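Plamivitz gripper fault

The Plamivitz gripper fault was a recurring failure in a two-fingered robotic gripper made by Surosov and fitted to small research arms. Grippers affected by the fault closed on an object, reported a secure hold to the arm's controller, and then opened slightly during the lifting movement that followed. The fault was first recorded at the Hernance laboratory, where the arms were used for household tasks such as loading ovens and moving crockery. It takes its name from the Plamivitz, the control board housed in the wrist of the gripper.

Background

The gripper was sold with a closing force that could be set by the user in 10 steps. The lower steps were meant for soft or brittle goods, including bread, fruit and thin-walled cups. Force was not measured at the fingers. The board worked it out from the current drawn by the motor, and compared the result with a table of stored values written at the factory.

Hernance took delivery of 6 arms with the gripper already fitted. For the first months they were used with wooden blocks and other hard test pieces at the upper force settings, and no fault was logged.

Description of the fault

Dropped objects began to be reported in December, shortly after work with food had started. Slices of bread were released part of the way through a lift, while heavier objects gripped at a high setting were carried normally. The arm did not stop when this happened. It went on to the end of its planned path with the fingers partly open, and in several cases marked the task as complete.

A second effect was considered more serious. When the controller did notice that the hold had been lost, it sometimes ordered the gripper to close again at full force wherever the arm happened to be. One such closure broke the door handle of an oven. No injuries were reported, but the laboratory barred staff from reaching over the table while an arm was powered.

Investigation

The inquiry was led by Halina Lis, an engineer at Hernance, with test equipment supplied by the firm Talukder. Early suspicion fell on the rubber facing of the fingers, which was replaced without any change in the results. The team then ran a set of 80 lifts at the lowest force setting, using a single arm. The fault appeared in some 84 per cent of them when the wrist had been running for more than an hour, and was rare when the arm was started from cold.

The cause was traced to the stored table. Its values had been taken from a cold motor, and as the motor warmed up the current no longer matched the true force. At low settings the error was large enough for the board to judge that the fingers were pressing too hard, and it eased them open.

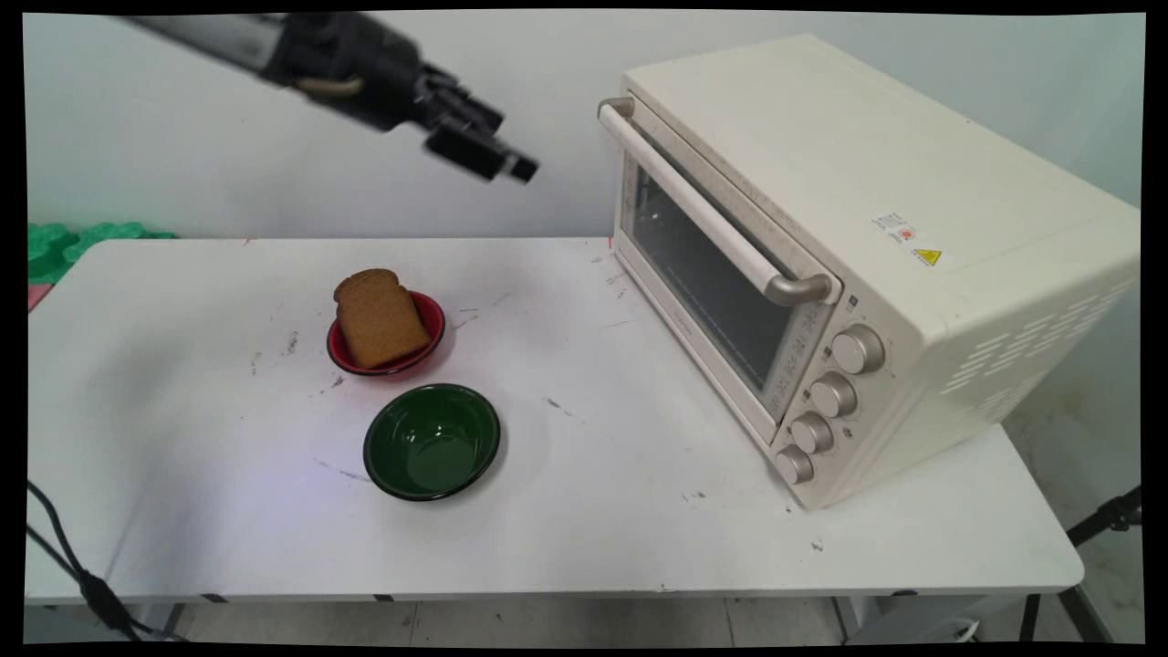
A bread-handling task with a toaster oven. Photograph: Hernance laboratory

Tests with bread formed the main part of the later work, as a slice needs a light grip and shows the marks of a heavy one. Bowls and a toaster oven were kept in the task so that the lifts would match ordinary use.

Correction and later use

Surosov issued new software for the board which adjusted the stored values according to motor temperature. The update also removed the automatic closure at full force. An arm that loses its hold now stops and waits for an operator to restart it. Owners who could not install the software were advised to avoid the three lowest settings and to let the wrist cool between sessions.

The report written by Lis also recommended a separate force sensor at the fingertips. This was not adopted for the existing gripper, on grounds of cost, but it was included in the model that replaced it.

See also

Motor current sensing
Protective stop
Robot end effector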